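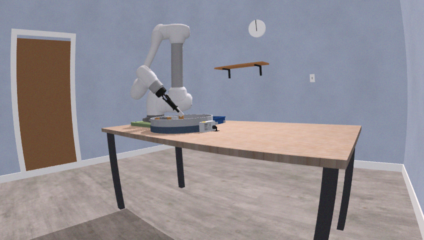
Tâm Sầm asked whether someone who has never touched a robot would get anything out of the open day, or whether it was really for engineers. We get that one so often that it goes first.

Stollthorpe Robotics Open Day: your questions

Do I need to know anything about robots before I come?

No. Most of the people who come through the door know about as much as Tâm did, and they ask the best questions. We start every tour with the simulator, which runs on a big screen by the coat racks, and you can watch an arm work at a table there before you go near a real one. If you know a lot already, tell your guide and we'll happily go deeper. We love that too!

When is it, and how long should I plan for?

It's in March, doors open at 10 a.m., and the last tour leaves at 3:30 p.m. A tour takes a little under an hour. Plenty of people stay twice that long because they get hooked on the driving station (see below), so don't park on a short meter.

What will I see?

The simulator comes first. Our arm in there is white with a black gripper, and it works at a wooden table with a round container of small things in front of it. There's a room around it too, with a door, a shelf and a clock on the wall, because we wanted it to feel like a place where a person might work. The task we'll be running is picking: the gripper comes down over the container and goes for one small piece among several. It sounds so simple. Then you watch it for ten minutes and find yourself cheering.

After that you go through to the main lab, where the real arms are. Ngọc Lại runs the table demonstrations there and will show you the same kind of picking on actual hardware, at full speed and then slowed way down so you can follow the approach.

Why show a simulation when you have real robots?

Because it's where most of our practice happens! Last month we ran 2,675 picking attempts in simulation, and we could leave them going overnight with no one in the building. If the simulated arm knocks everything across the table, we reset it with one key. On the real bench somebody has to get down on the floor with a flashlight.

It's also a great way to see from angles you'd never get in person. You can put the viewpoint down level with the tabletop and look across at the container from the side, and suddenly you understand why reaching over a rim is a hard problem. The arm has to clear the edge and still get low enough to reach what's inside. Ask to have the view moved around. The person at the screen will be glad you asked.

Does everything behave the same on the real arm?

Not everything, and we'll talk about this openly on the tour. Friction is the big one. Light is another. A pick that goes beautifully in the simulator can fail on the bench on the first try, and working out why is a good part of our week. If you come in the afternoon you may well catch us in the middle of one of those puzzles.

Can I drive a robot myself?

Yes! There are 2 driving stations, one hooked up to the simulator and one to a small real arm. You use a hand controller with a squeeze trigger for the gripper. Turns are five minutes each. Try the simulated one first, even if there's a line, since your hands learn a lot in those five minutes and you'll enjoy the real one much more.

Is there an age limit?

Anyone can come on the tour. For the real driving station you need to be able to reach the controller while standing behind the yellow line, which most eight-year-olds can. Younger kids can use the simulated one with a grown-up beside them. Under-16s need an adult with them the whole time.

How big are the groups?

We have room for some 41 people in the building at once, split across the tours. Groups are kept small so that everybody can see the table. Please book if there are more than six of you. School groups should write to us a few weeks ahead.

What's Trodach? I saw it on the sign-up page.

Trodach is the name of our picking project, the one the table demonstrations come out of. Plostness is the software that runs the simulator. You'll hear both names all day, so stop your guide if they start using them without explaining.

Can I take pictures?

Please do, everywhere except the Rostami room, which has a partner's equipment in it. The door is marked. No flash near the benches when an arm is moving.

Is the building accessible?

Yes, the whole tour is on the ground floor and the doors are wide. The simulated driving station has a table that goes up and down. The real one is fixed at standing height at the moment, but we can bring the controller over to you on its long cable. Tell us when you book or just say so at the desk.

Is there anything to eat?

Coffee, tea and cookies in the front hall. Lunch is up to you; the sandwich place across the street is good and gets busy at noon.

What if I have a question that isn't on this page?

Use the form on the sign-up page. During the week before the open day we answer every evening, usually by 8 p.m.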